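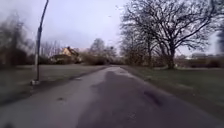 The path across the park, under a gray sky.

I have watched four seasons of Holtitz, some episodes more often than I'd like to admit (the harbor one, twice in one evening), so when the production company announced an open day at its Flineck studio in November, I had my name down before I'd even asked for the time off. Visitors went in by groups of 20, and mine was called at ten in the morning.

Our guide was Yolanda Szabo, who has worked in the costume department since the pilot and seems to remember every button. She took us first to the wardrobe store, where the racks hold 812 costumes, each with a paper tag giving the scene and the actor. I found the green coat Gijs Claeys wears as the young doctor, and it is so much smaller than it looks on television! Yolanda said he has asked to keep it when the show ends and has been told no, twice.

From there we went through to Stage 2, where the Grisine family kitchen is built. The stairs go up eight steps and stop at a sheet of painted board, and the window looks out on a printed backdrop of rooftops. I stood by the stove for a while, feeling a bit silly and very happy. A lady from my group wanted to open the cupboards and was allowed to – they're full of real plates, mostly chipped.

After coffee there was a talk with Dirk Lambrechts, who plays the grandfather, and Luuk Verstraete, one of the writers. Dirk is far more cheerful than his character and told a long story about forgetting his lines at the wedding and simply eating cake until somebody called cut. Luuk wouldn't be drawn on the new season, though a man at the back tried three different ways to find out whether Hoekstra comes back from prison. All we got was a smile and "keep watching."

My one grumble is the gift shop, which had sold out of the script books before our group reached it. I came away with a mug and a signed card from Dirk for my sister – she has loved him since his theater days and will probably frame it.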